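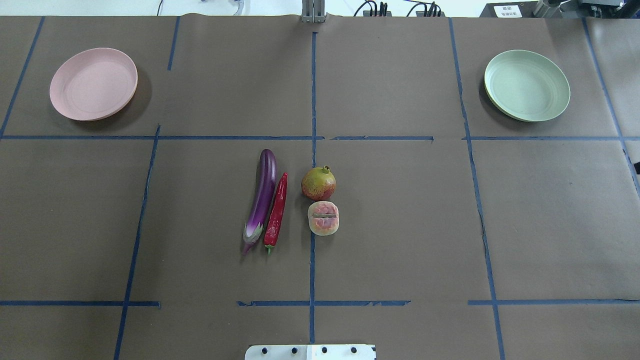 Two plates, pink and pale green, on the taped table

About Birnevari Cooking School

Birnevari teaches home cooking to adults and children from age eight. We opened with one evening class and now run 20 courses a year in the old Coelho bakery building. 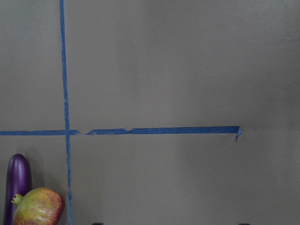

Beginners start with knife work, stock and plain vegetables. Most come straight from work, so evening classes start at 6:30 and include supper. The children's course moves more slowly – the youngest learn the names of vegetables and where they grow before they cook any. Knives come in week 2.

Class size is kept to ten. Aprons, pans and ingredients are covered by the fee, which is $145 for a four-week course. 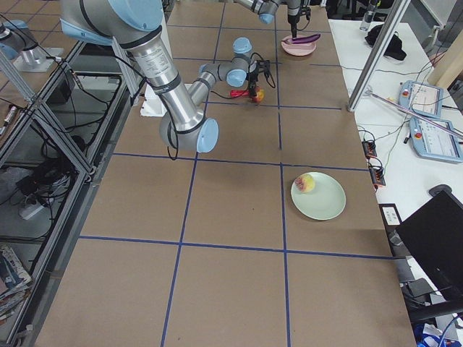
Where We Are

The school is at 41 Plivlow Street, with the entrance through the side yard. Parking is free after 5 p.m. The summer program opens for sign-up in May and runs through July. Gift cards can be bought at the front desk or by phone. Please tell us about food allergies when you book.

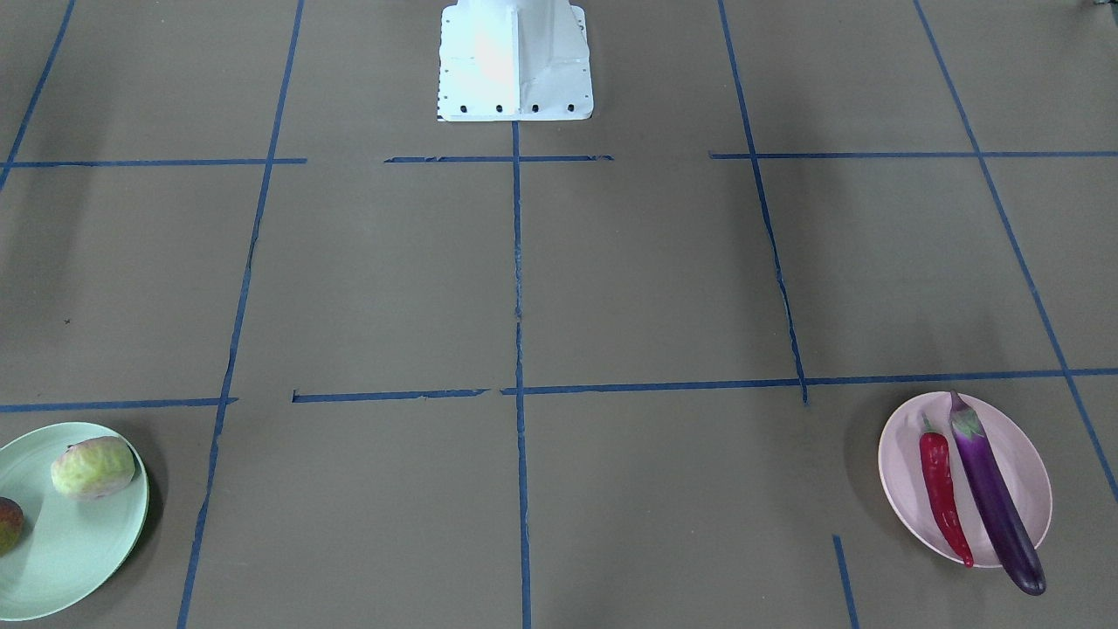
Blue tape marking out large rectangles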